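Teltby Adult Learning Centre
Household and Retail Skills, Level 2
Handout for Unit 4: Folding and Presenting Soft Goods
Tutor: Trefor Jenkins
Issued Feb 23, 2024

Purpose of this handout

This handout accompanies the practical session on soft goods and should be brought to every class until the end of the unit. It covers the preparation of the table, the laying out of thin fabric, and the folding of printed items. Learners who missed the introductory session should read pages 2 and 3 of the Llewellyn workbook before attempting the exercises.

Assessment for the unit takes place in March. Each learner will be asked to fold one plain and one printed item and to answer short oral questions on the terms given below.

1. Preparing the surface

Work on a flat table with enough clear space for the whole item when opened out. A pale table is suitable for most colours, although white goods are easier to see on a darker surface. Wipe the table and dry it fully. Goods that are on sale nearby should stay on their shelves and must not be moved on to the folding table.

2. Laying out thin fabric

Thin fabric seldom lies flat at the first attempt. Find a hem before doing anything else, and use it as the guide for the rest of the item. Smooth outwards from the hem with the flat of the hand. Do not pull at the far side, as this draws the near side into a bunch and the work must be started again.
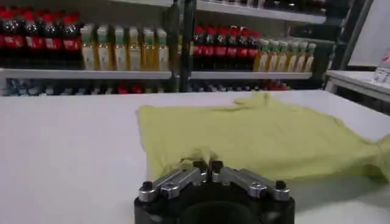
Fig. 1. Thin pale fabric before smoothing. Note the fairly straight hem at the left and the raised fold at the far side.

Learners should be able to use the following terms correctly:
Hem: the finished edge of the fabric.
Crease: a line pressed into the fabric, whether intended or not.
Ripple: a soft wave which disappears when the fabric is smoothed.
Bunch: several layers gathered together, which must be opened by hand.

A ripple may be left until the final fold. A bunch may not.

3. Folding printed items

Shirts and fabric bags with a printed design are folded so that part of the design remains on the top face. A customer should be able to tell one design from another without opening the pile. It is acceptable for a fold to cross the design, provided that a letter or other clear feature can still be made out. Aim for a square shape. Bring the corners together first, then the edges, and press lightly with both palms.

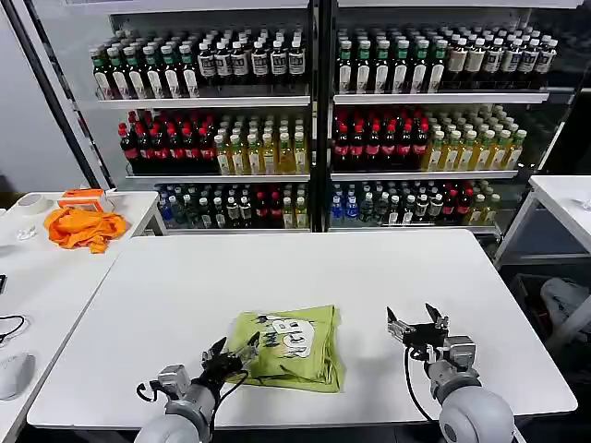
4. Correcting a poor fold

Open the item completely and return to the hem. Learners often try to save time by tucking in a loose corner, and the result does not survive being picked up. Where the item has become crumpled, lift it by two corners, let it hang for a moment, and lay it down again with the print facing upwards.

Keep small articles separate from the fabric while you do so. A soft article of a similar colour is easily folded into a shirt by mistake, and the lump spoils the pile. 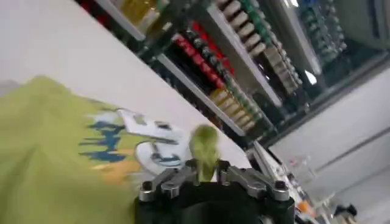 The same care applies when an item is passed from one learner to another. Place it on the table and let your partner pick it up.

5. Practice before the next session

Fold one plain and one printed item at home, three times each. Record any difficulty in your learning log under the heading "Soft goods". Entries should be brief and need not be typed.

Further copies of this handout may be obtained from Room 148, Drendport Building.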